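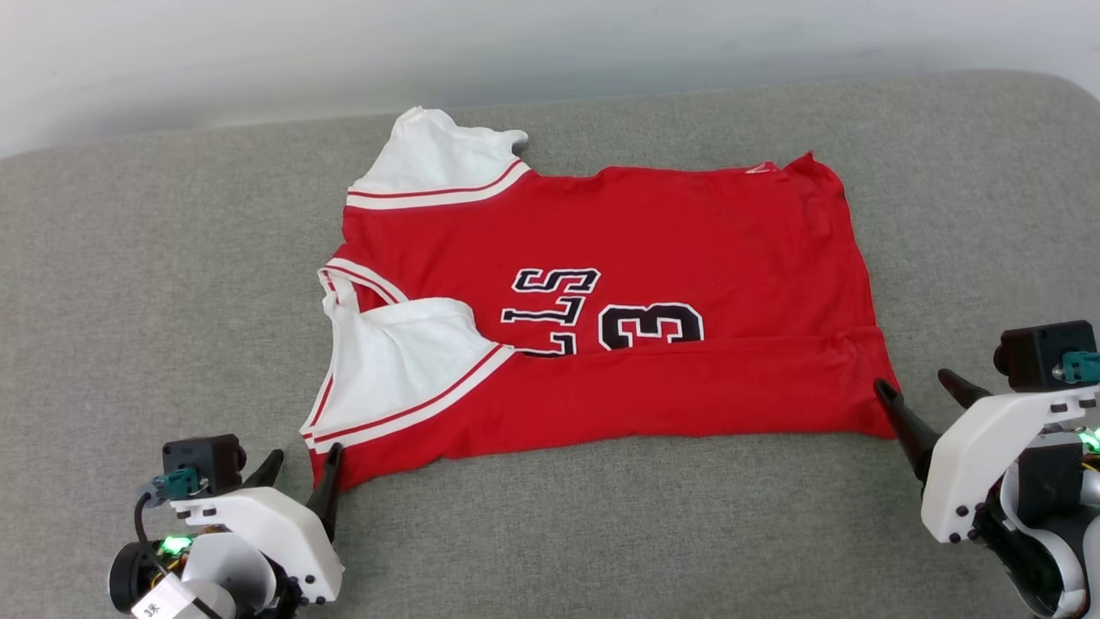 How often should you recalibrate the grippers on a two-arm folding cell? Every morning before the first garment, and again any time somebody has had a screwdriver near them.

I know. Everybody at Rundden hates that answer. I hated it too when I took over the cell in September. The setup sheet we got from Luson says once every 100 hours and I followed it, because it was printed and laminated and looked like it knew something. Then I spent most of a month chasing bad folds through software. Wrong place to look. It was fingers.

My opinion, and I'll die on it: most of what gets called a "policy problem" on these cells is a maintenance problem. Loose finger screws. A camera module knocked a hair sideways. A connector not pushed all the way home. We keep asking for more data, more training time, a bigger machine to run it on, when what we need is a hex key and 2 minutes of quiet.

Take a jersey. Red tank top, number 3 on it, black letters with a white outline, lining flopped out at the armholes. Laid sideways on gray upholstery with a finger at each of the near corners. Thin fabric, wrinkles if you look at it. The hem corner curls up by itself. If one fingertip sits a little higher than the other you get a pinch on one side and air on the other, and the whole thing swings. No amount of clever code fixes that. Somebody has to go look at the fingertips.

So look at them. Close the fingers on a strip of paper and tug. Both sides should feel the same. If they dont, stop there, fix that, do nothing else first.

Then the cameras. The little black boxes on top of the grippers are the easiest thing on the arm to bump and people grab the arm right there, every time. I put a paint pen mark across the bracket and the housing. Line broken, module moved. Cheap. Works better than the check routine, which passed a bad mount for us more than once.

Cables - leave slack. More than you think. A neat tight cable looks great in the photo for the customer and pulls on the plug every time the wrist turns. I'd rather have an ugly loop. Iturra sent us a tidy harness kit and I took it off again after one shift. Sorry, Iturra.

Also write on things. Handwritten stickers, marker, whatever. Mark which gripper is which, and when the pads were changed. I get pushback on this, people say it belongs in the log. The log is on a laptop in another room. The sticker is on the arm.

Last quarter we logged 2,431 folds and 189 of them got flagged. I went back through every flag. By my sorting the big pile was hardware: worn pads, drifted mount, one half-seated plug that took me a whole afternoon. The true "robot made a dumb choice" pile was the small one. Stesberg runs the same cell and their lead tells me it's the opposite over there. Maybe. I'd like to tug on their paper strip before I believe it.

And pads. Change them early. Shiny pads slip on polyester long before they slip on cotton, so a cell that tests fine on towels will drop sportswear all day. Test with the slippery stuff, put the towels away.

The argument agianst all this is that it doesn't scale. A person walking over to every cell at 7 a.m. with a strip of paper, sure, it's a cost. So are 189 flags, and somebody has to sit down and read those as well.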